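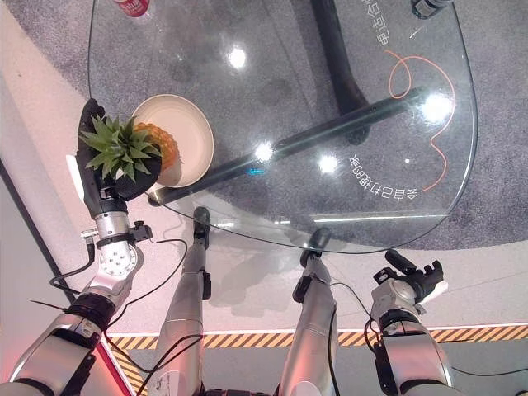
Grasping is the main topic for the second half of ROB3503, and the open day at the Cedcombe lab in May is where most of you will have watched it done at close range for the first time. These notes go over what the demonstration covered and tie it to the lectures on contact and perception. They are written for everyone enrolled, including those who couldn't make the trip. The pineapple held over the cream plate is a good object to begin with. Its surface is rough, which helps friction, but the crown of leaves gets in among the fingers, and the leaves bend when they are touched. A model that treats the whole fruit as one rigid body will be wrong at the crown end.

1. Contact and friction

Recall the friction cone from the lecture. A contact holds without slipping as long as the force at that point stays inside the cone. The rough body of the fruit gives a wide cone, so on friction alone you would choose to hold it there. The leaves give a contact we can't characterise well. They fold, they slide over one another, and the normal direction changes as they do. Sang Lưu made the point in the discussion that a grip near the crown also puts the centre of mass well away from the fingers, so the wrist has to resist a torque the whole time the fruit is held. Work through the moment calculation in the tutorial sheet before you read any further.

Use the simple two-contact model first. Then add a third contact and see which of your answers change.

2. The table

Glass is awkward for cameras. Depth sensors that project a pattern can read through it to the floor, or return nothing where there is glare. At Cedcombe the black support and crossbar were plain to see through the table top, and the top also had white printing on it and several bright reflections from the lights. All of these can end up in a depth map or a segmentation mask as something they are not.

Options discussed with Ivana Riquelme after the session:

Fit the table plane from objects resting on it, such as the rim of a plate.
Mask out saturated pixels before estimating depth.
Use contact sensing for the last part of the descent and stop relying on vision there.

The third option is the one examined in Assignment 2. The first two are in the readings.

3. Two arms and reach

A second arm adds a second set of joint limits and another body to collide with. When one arm is working over a table, the other still has to be somewhere, and the planner has to know where. The same goes for the legs on a robot that has them. Feet under the rim of a table are a collision problem as much as a hand above it is. Cables are usually left out of the collision model. Several of you asked about this at the open day. The short answer is that flexible bodies are expensive to model, and most groups deal with cables by restricting the range of joint motion.

4. Looking at the end effector

A camera near the wrist gives a close view of the contact region, but parts of the hardware block some of that view. The blocked region is fixed if the part doesn't move relative to the camera, so it can be masked once. Fingers that move need a mask that moves with them. Close objects will also be blurred if the lens is focused further out.
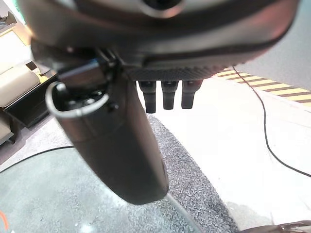

Figure 2. Gripper housing with three small fingertip pins below it and the hazard tape on the floor behind.

For the lab exercise, sketch the view in Figure 2 and shade every region you would mask before running an object detector. Then mark any part of the floor where overexposure would make a feature tracker unreliable. Bring the sketch to the tutorial. Hand drawn is fine.

5. Visit report

Maximum 1000 words, not counting references. The report is marked out of 100 and will be scaled to 16 per cent of the final grade. Choose one grasp and discuss it under contact, perception and planning. If you weren't at Cedcombe, use the two figures in this handout and say so in your introduction.

Estíbaliz Bustamante is marking the reports. Questions about the tutorial sheet go to Korkor Mensah, preferably through the course forum so that others can read the answers.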